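4.2 Scheduling delay under load

We ran the logging service on the Uvatow board with two kernels, the stock one and the patched one. Each run wrote 400 records per second.
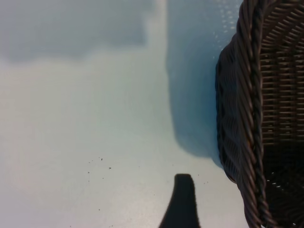 The timer thread had the highest priority in both cases. Nadar's earlier setup left the disk thread at the default – we did the same.

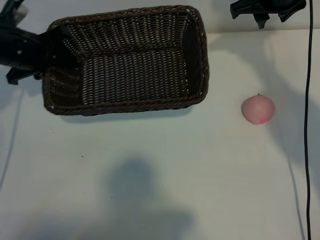
Delays were read from the kernel trace after each run of 30 minutes.

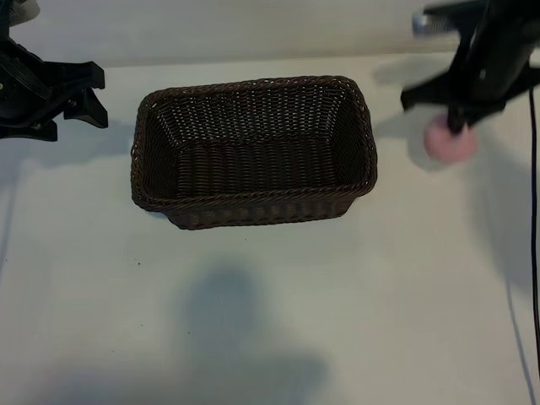 Figure 2. Woven basket on a white tabletop.

The stock kernel missed 415 deadlines. The patched kernel missed 2, both during startup.
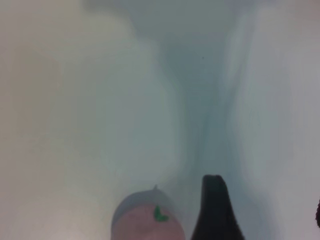
Moving the network interrupt to the second core made no difference to either count.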